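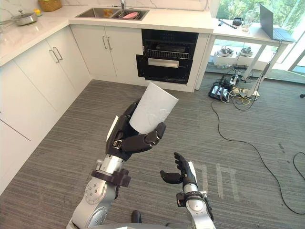
Every 3,000 grips the left hand gets a looking-over, and September 2021 was its turn. The manual from Wallemance gives this job two lines and a diagram of some other hand. My own version takes an evening. I check the finger tendons one at a time, wipe the old grease out of the thumb joint, and go over the little screws in the forearm joints with a driver set to almost nothing. After that comes the cup test. The plain white one with the faint pattern is the house standard, held upright with the fingers curled across the front and the thumb braced on the other side. The second hand stays open while the first one works, palm up, like a waiter expecting a tip.

Jovita Cervantes wrote our grip settings and left them in a file called final_3. I had been running final_2 since June. The difference is the thumb, which now closes a hair later than the fingers - a small change that cost me 43 minutes of swearing at a calibration screen before I read her note at the top of the file.

Refugio Jaramillo wants me to swap the wrist collars while I have the tools out. He may be right. The spare set from Serrano is still in its bag, along with a packet of screws one size too long for anything I own.

Next up is re-zeroing the left elbow, which drifts. I've ordered grease.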